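Home Advice Rooms Storage Laundry Contact
Search this site Enter keyword Go

Keeping a Desk in Good Order: Notes for Residents
July
Prepared by Olaia Echevarría, Household Advice Service, Gramville

This page sets out the Service's recommendations for the care of wooden desks in bedrooms and shared study rooms. It replaces the earlier sheet on writing tables, copies of which may still be found in the Kendwood and Skaltville houses and should be discarded.

Position

A desk may be placed in a corner where floor space is limited. Residents are asked to leave a small gap between the desk and the wall, wide enough for a duster to pass. Dust that settles in the join is difficult to remove once it has become damp, and it will mark pale paintwork. Felt strips may be fixed to the back edge where a desk is liable to be pushed against the wall.

Strong sunlight will alter the colour of most timber. Objects left in one place through the summer shield the surface beneath them, and a lighter or darker patch may appear when they are lifted. Mats and ornaments should therefore be moved a little at each weekly clean.

Mats and coasters

Every hot drink should stand on a mat. A round mat of moderate size is adequate for a mug and may also serve as a resting place for small articles that would otherwise roll or scratch. Printed mats are acceptable, and younger residents often take better care of a mat they have chosen for themselves.
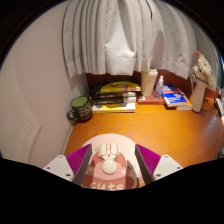

Mats should be lifted and the underside wiped at least once a week. Crumbs trapped beneath will scratch a polished finish as readily as sandpaper. Cork and fabric backings must be fully dry before they are put back. Where a mat has stuck to the surface, it should be eased away slowly with a length of cotton thread drawn beneath it. A knife should never be used.

Small objects

Ornaments, clips and novelty items are best limited to those in regular use or particular favour. The remainder may be kept in a shallow tray or a lidded tin. Small light-coloured pieces show grime in their creases; a soft toothbrush and a little soapy water will deal with this in most cases. Painted pieces should be tested first in a spot that will not be seen.

Cleaning the surface

For routine cleaning, add 2 drops of washing-up liquid to 200 ml of lukewarm water. Wring the cloth out thoroughly, wipe in the direction of the grain and dry at once with a second cloth. Spray polish should be applied to the cloth and kept well away from papers and sockets.

White rings may be treated with a thin smear of petroleum jelly left overnight and buffed off in the morning. Dark rings usually indicate that water has passed through the finish, and these should be reported to Jabari Rugemalira at the Bakilana workshop. Residents must not sand a desk belonging to the house.

Replacement felt pads are issued in packs of 6 from the Gramville store. Please quote item 494 when ordering.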